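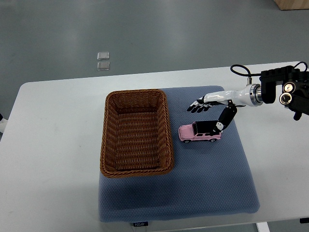 Amarachi Idahosa
Play table lead, Skadthorpe toy library

Section 4. Setting up the mat and basket table

Read section 3 first if the table isn't built yet. This bit is only the top of the table: mat, basket, one toy out. Takes no time once you've done it twice.

What you need

White table, wiped
Blue-grey padded mat
Brown woven basket, the rectangular one
Small toys from drawer 18
Cloth, dry
Booking sheet and pencil

4.1 Table and mat

1. Wipe the table. Corners too, sticky fingers go for the corners.
2. Dry it properly. Mat slides on a damp top.
3. Lay the mat dotted side up, the little tag at the front edge where you stand. If the tag's round the back, turn the whole mat, don't fold it over.
4. Leave some white table showing on the left. Parents put the booking sheet there.
5. Press the mat flat with both hands, middle first, then out to the edges.

Note. Mat still curling at a corner? Roll it the opposite way for a minute and try again. No heavy books on it overnight please, we lost the Odstead one like that and the dents never came out.

4.2 Basket

1. Check the basket is empty. Tip it up over the bin and give it a tap, crumbs sit between the weave.
2. Run a hand round the rim. Anything sharp or sticking up, basket goes on the repair shelf and you fetch the spare.
3. Put it on the left half of the mat, long sides running front to back. A bit of overhang on the left is fine, as long as it sits steady.
4. Push down on each corner. If it rocks, shift it right until it doesnt.

CAUTION. Never lift the basket by one side of the rim when it's loaded. Two hands, underneath.

4.3 The starter toy

One toy out on the mat before the doors open. One. Children see it, they pick it up, they work out where it goes. With a full basket they just empty it on the floor.

1. Pick something small with no loose bits. The pink car is the usual one at Skadthorpe and it does the job nicely. Boxy, easy to grip.
2. Spin each wheel with a finger. Stiff is ok, wobbly is not.
3. Set it down right of the basket, a hand's width off. Bonnet towards the basket.
4. Leave the basket empty till the first child has had a go.

Note. Don't swap in the wooden train, it rolls under the radiator. The Issa stacking cups are all right if the car's out on loan.

CAUTION. Under threes: check drawer 18 against the small parts list, page 2 of the safety folder. If you can't find an item on the list it stays in the drawer. Ask Gemma Hartley, she keeps the list up to date (last done March).

4.4 During the session

1. Add toys a few at a time, into the basket, not onto the mat.
2. Mouthed toys go straight in the washing tub. Dry spare from the drawer.
3. Quick look at the mat between families. Wipe if needed, lift the front edge to check underneath.
4. Anything going home on loan gets written down before it leaves the table. Toy number, family name, date back. The car is number 153. Numbers are on the drawer card, dont guess them.

4.5 Packing away

1. Toys out of the basket, count against the drawer card.
2. Car back in drawer 18, on its wheels.
3. Shake the basket out. Soft brush for the weave if there's been sand or play dough about.
4. Wipe the mat with warm water and a drop of washing up liquid. No spray polish, it goes slippy and stays slippy.
5. Let the mat dry flat on the table. Then roll it loosely, tag on the outside, and stand it in the tall cupboard.
6. Basket on the shelf above. Nothing stacked inside it.

CAUTION. No radiators for drying, mat or basket. The weave goes brittle and then it snags little fingers.

4.6 If something's wrong

Mat slides: table is wet or there's polish on it. Back to 4.1.
Basket rocks: too far over to the left. Still rocks in the middle of the mat, it's warped, repair shelf.
Toy missing at count: check the washing tub, then the booking sheet, then under the radiator. Still missing, write it in the red book.
Tag coming off the mat: don't cut it, a couple of stitches will do. Thread is in the Plirkgate tin with the spare labels.

Folding tables for outdoor sessions are in section 5. Different mat, so don't use these steps for it.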